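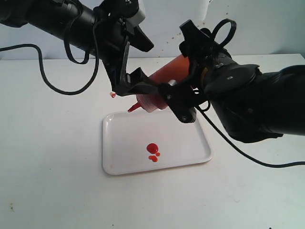
Zum April stellt die Betriebsgastronomie am Standort Verkimden die Ausgabe von Soßen um. Die bisherigen Portionsbeutel entfallen. An ihre Stelle treten Quetschflaschen mit schmaler, kegelförmiger Tülle, aus denen sich auch kleine Mengen abgeben lassen, bis hin zu einzelnen Tropfen auf einem weißen Tablett. Im vergangenen Jahr wurden in Verkimden 3900 Beutel ungeöffnet entsorgt, am Standort Gistell waren es 877.

Die Flaschen werden nach jeder Mittagsausgabe eingesammelt, gereinigt und neu befüllt. Besonderes Augenmerk gilt dabei dem Verschluss, da sich Soße rund um die Tülle sammelt und beim Ablegen der Flasche austreten kann. 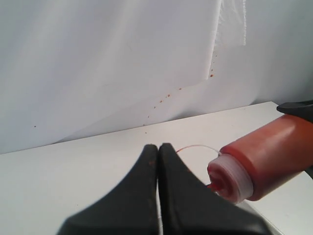

Referat Betriebsgastronomie und Hauswirtschaft

Die geriffelten weißen Schraubkappen sind zur Reinigung vollständig abzunehmen. Flaschen sind grundsätzlich stehend aufzubewahren. Für verschmutzte Tischflächen stehen an der Geschirrrückgabe Tücher bereit.

Die Kantine Jonditz folgt nach Abschluss der Umbauarbeiten. Beschäftigte mit Unverträglichkeiten erhalten auf Anfrage weiterhin einzeln verpackte Portionen. Rückfragen beantwortet Janaína Arruda unter der Durchwahl 599.

Stand: 28. Februar 2018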